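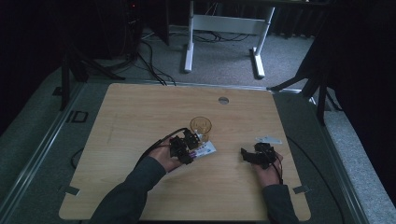 Siu-fong Ko

Hola a todos:

¡Lo tenemos! Después de dos tardes enteras persiguiendo al fantasma de la pinza izquierda, ya puedo reproducir el fallo cuando quiero, y me hace una ilusión tremenda contarlo (perdonad la extensión, Rosalie ya me ha dicho que escribo como hablo). Contesto al mensaje de Wai-kit, que dejo citado para quien se haya incorporado tarde al hilo.

El Sunday por la noche, Wai-kit Cheng escribió:
> Buenas. He repasado las tomas de la mesa pequeña y sigo viendo lo mismo: la
> apertura de la pinza izquierda se queda clavada en 318 mientras la mano sigue
> moviéndose con normalidad. La derecha, perfecta. No hay aviso en Wokine ni
> salta ninguna alarma, el archivo se cierra como si todo hubiera ido bien.
> De 885 tomas, me salen 200 afectadas. Yo sospechaba del vaso, por ser
> transparente, pero no le encuentro sentido si la posición de la mano no se
> pierde. ¿Alguien ha cambiado algo en la placa Fadex desde January?
> Wai-kit

Tu sospecha con el vaso iba muy bien encaminada, Wai-kit, aunque por otro camino. La transparencia no tiene nada que ver. El fallo aparece casi siempre en las tareas con vaso por culpa del gesto: para sujetarlo desde la izquierda hay que girar la muñeca hacia dentro, y en ese giro el cable tira del conector de la pinza. El conector no llega a soltarse, pierde contacto un instante y vuelve. La placa Fadex se reinicia sola, la lectura de apertura no se reanuda y Wokine repite el último valor bueno hasta el final de la toma. Por eso no veíamos huecos en los datos.

Lo probé primero sin objetos, girando la muñeca despacio con la pinza cerrada, y nada. Luego con la pinza abierta y el brazo estirado hacia el fondo de la mesa: a la tercera vuelta, congelada. ¡Qué alegría da ver fallar algo a la primera cuando llevas días esperando a que falle! Hoi-yan repitió la prueba por su cuenta, sin saber qué gesto buscaba yo, y llegó al mismo sitio.

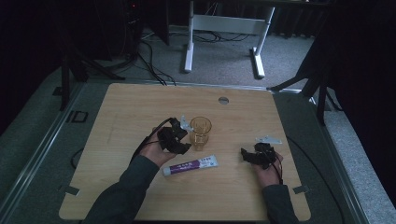
Con el cable de la izquierda cambiado por el de repuesto el fallo tarda más en salir, pero sale igual, así que no me quedaría tranquila con sustituirlo. Lo que sí funciona es dejar más holgura entre la muñeca y el conector y fijar el cable al dorso de la mano con una cinta blanda. Con eso hice una tanda completa de giros exagerados y la lectura no se paró.

Ahora viene lo que más me preocupa, y aquí os pido opinión. Que un contacto falle es cosa de cables. Que el programa siga grabando un número viejo sin decir nada es bastante peor: si mañana enviamos esa misma señal a un brazo, el brazo creerá que la pinza sigue abierta en 318 mientras el operador la está cerrando. Con un vaso de vidrio entre los dedos no quiero ni pensarlo. Propongo que hasta que esté resuelto no se use la teleoperación con la pinza izquierda. Las grabaciones pueden seguir, con el cable fijado y mirando la gráfica de apertura al acabar cada toma.

Shih-chieh tiene ya un parche para Wokine que compara la marca de tiempo de la placa con la del ordenador y corta la toma si la primera deja de avanzar. Es corto, se lee en un momento y me parece precioso. Falta probarlo con las 2 pinzas conectadas a la vez — con una sola detecta el reinicio sin problemas.

Sobre las 200 tomas malas: yo no las borraría. La posición de la mano es buena y sirven para comprobar el parche. Wai-kit, ¿puedes moverlas a una carpeta aparte y pasarme la lista? Si alguien tiene tomas antiguas de otra mesa y ve valores de apertura demasiado planos, que me escriba, por favor, aunque no esté seguro.

Un abrazo,
Siu-fong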